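I finished the Kuster reading journal in June, and since three of you have asked whether it's worth the money, I'm finally writing it up. It's a fat clothbound notebook for logging what you read, with room for 70 books at two pages each, plus some lists at the back. I paid 28 dollars for mine at the little bookshop in Flatstead.
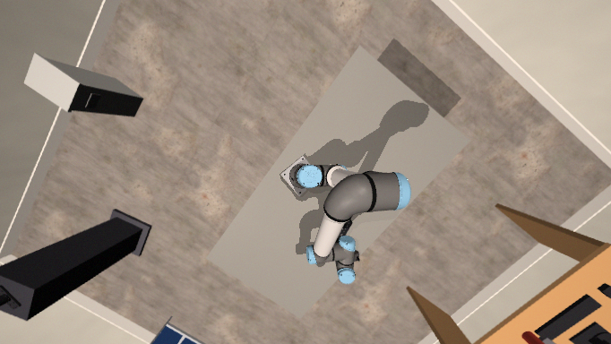
The paper is lovely. I used a fountain pen all the way through and only had bleed on one page (my fault, very wet ink). Each entry gives you title, author, dates, a star rating and then a big box for thoughts, with a faint dot grid that stays out of your way. The cover is a plain light gray, much like the flat surface under that robot arm, and I was sure it would get filthy in my bag. So far there's one coffee ring and I've grown fond of it!

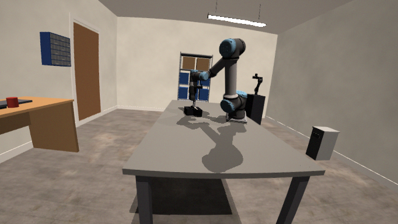

Gray tabletop, blue joint caps.

What bugs me is the star rating. Five stars, no halves, and I'm a halves person – my whole spring was three and a half stars. I ended up coloring in half a star with pencil, and it looks like a mistake every time. The thoughts box also runs out fast on anything long. I read a 340-page mystery that fit fine, then one of those enormous family sagas and had to tape in an extra sheet. 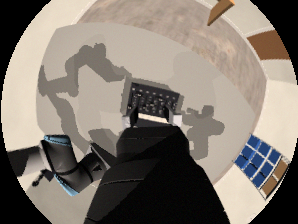
How it compares with the Bulovik

Before this I used the Bulovik Book Log, which is smaller and cheaper and falls apart. Mine lost its middle section by fall. It does have an index, though, and I miss that a lot. With the Kuster I'm forever flipping around looking for the one where the sister runs the ferry.

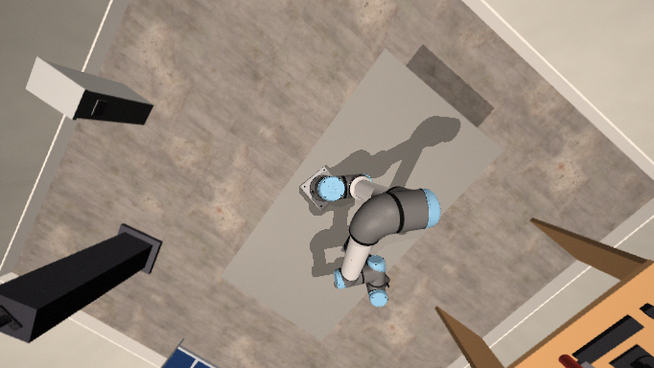

I did try numbering the pages myself and gave up after almost 28 of them. If you read mostly short stuff and like to ramble a bit, get the Kuster. If you want to find things again, maybe wait and see whether they add an index to the next one. I've already bought my second, in green.

Last updated: June

Contact | © Clesham Book Notes | Back to top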